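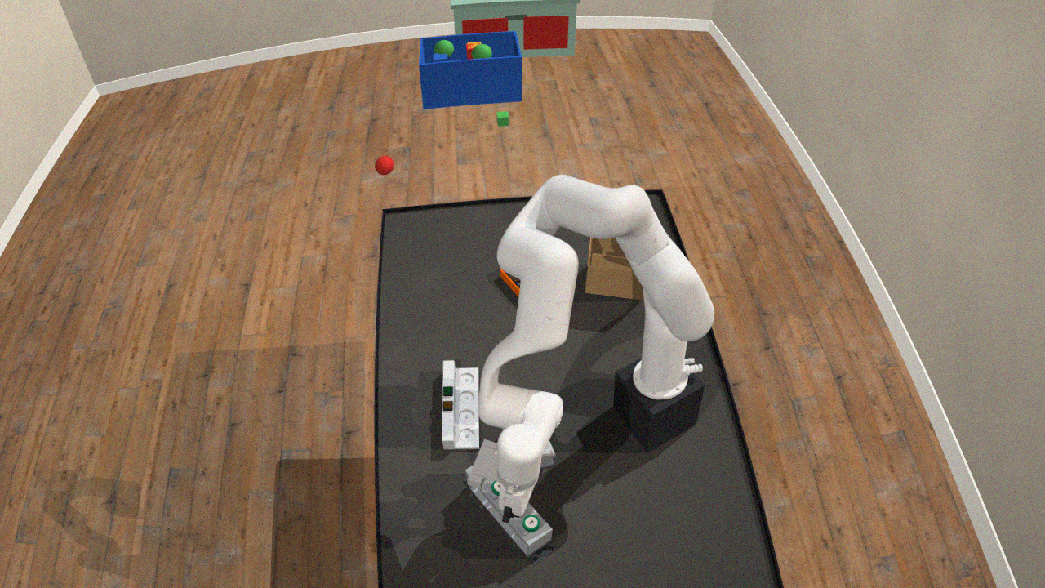

Weißer Gelenkarm auf schwarzem Sockel, Computergrafik

Rastent Mückenfalle 966 für Terrasse und Garten

Die Rastent 966 von Cekeo fängt Stechmücken mit einem Duftköder und einem leisen Ventilator. Insektizide werden nicht verwendet. Die Falle gehört in den Halbschatten, windgeschützt und mindestens 3 m vom Sitzplatz entfernt.

Der Köder Dzene hält 30 Tage und wird danach samt Kartusche getauscht. Fangnetz wöchentlich leeren – in feuchten Sommern auch öfter. Gegen Zecken wirkt das Gerät nicht.

Lieferumfang: Falle, Netzteil, Fangnetz, ein Köder
Ersatzköder: Sokance Shop, Rückgabe innerhalb von 30 Tagen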